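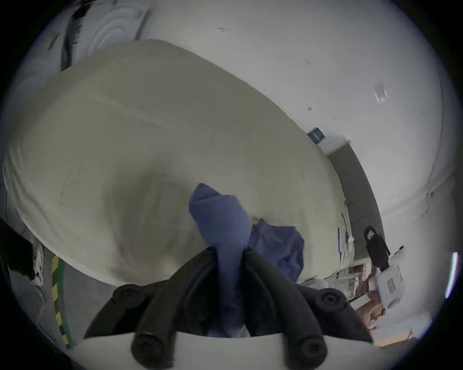 2 min read

Features > Rooms we like > Soft furnishings

The bean bag came first, she tells me before I've even got my notebook out, and everything else in the room was organised around it. She runs the lounge at Magesa, a shared workspace up the hill from Climlow, and I had asked for a quick chat about storage. We talked about bean bags for most of an hour and I loved every minute.

"People think a bean bag is a teenager's thing," she says. "Then they sit in one after lunch and you can't shift them!"

Hers is huge, in a pale beige cover, with a great soft curve along the top and a dip in the middle that looks ready for someone. It sits against a plain white wall, near a dark grey door. She tried to talk herself into a darker colour when she was buying, and is very glad she didn't. "Beige goes with whatever lands on it. Something always lands on it."

Mostly, that something is cloth. A blue one was there the day I visited, all folds and wrinkles against that pale cover, and I said I thought it looked rather good as it was. She laughed, but she wouldn't have it. Every afternoon the lounge gets what she calls the soft round, when anything made of fabric is picked up, shaken out, folded and put away. It takes 10 minutes, and she's strict about the order: cloths before cushions, cushions before the floor.

"If you do the floor first you'll do it twice. I did it twice for a year."

I asked how she folds, expecting a system. She has one, and it's lovely and simple - pinch the middle, lift, let the whole thing hang until the creases drop, then find two corners and go from there. "You find the corners so much faster when it's hanging. On a flat surface you're just chasing edges."

The filling is another story. Bean bags go flat, and she tops hers up from a sack she bought through Stono, which holds about 500 litres and lives somewhere she'd prefer I didn't print. The last refill was in August and involved a cardboard funnel, a still day with the windows shut and (her words) a fair bit of swearing. Beads were turning up in people's shoes for weeks. She'd still do it again tomorrow, because a properly filled bean bag is a joy and a flat one is a doormat.
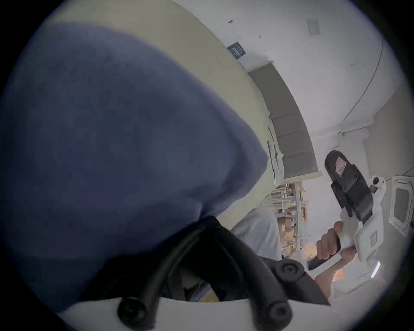

A reader who wrote in after our piece on the Gondska library nook disagrees about folding altogether, and says that soft things should be rolled, stood upright in a basket and left alone, with the darkest colours at the back. I read the letter out. She thought it over for longer than I expected.

"Rolling's all right for towels," she said at last. "But a big cloth rolled up is a sausage, and then someone pulls out the bottom sausage and down they come."

She did like the bit about colours, though, and wants to try it on her shelves. What she'd really love is a second bean bag, same size, same pale cover, pushed up close to the first so two people can flop down and talk. I asked if there was space. "There will be," she said, already eyeing off the rug.

Posted 7 Nov 2023
10 comments | 2000 shares

Contact us | © Rooms we like | Back to top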